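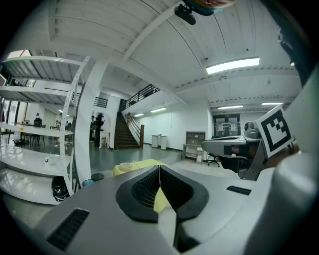 Why do people put a cloth on a table?
A cloth catches crumbs and drips, so the tabletop stays clean. It also makes plain old furniture look cheerful!

I'm Lizelle, and I love setting a table (my record is 11 tables before lunch, phew). First I shake the cloth out flat. Then I pull the corners until they hang down about the same. On a little square table you get big floppy folds at the corners, and those are my favorite part.
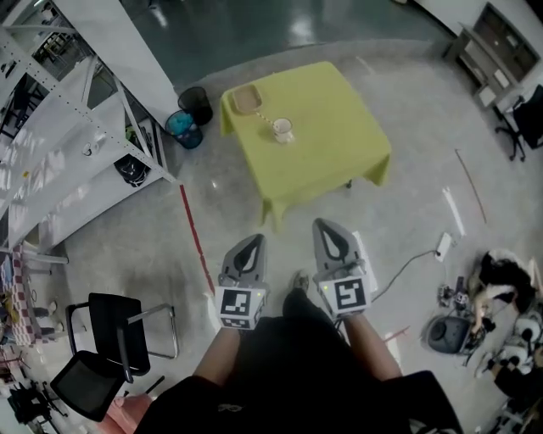
Where should a cup go when there's a tray on the table too?
Put it beside the tray, away from the edge, where an elbow won't bump it.

Now try it at home. Grab a cloth, a tray and a cup, and ask a grown-up which table you can use.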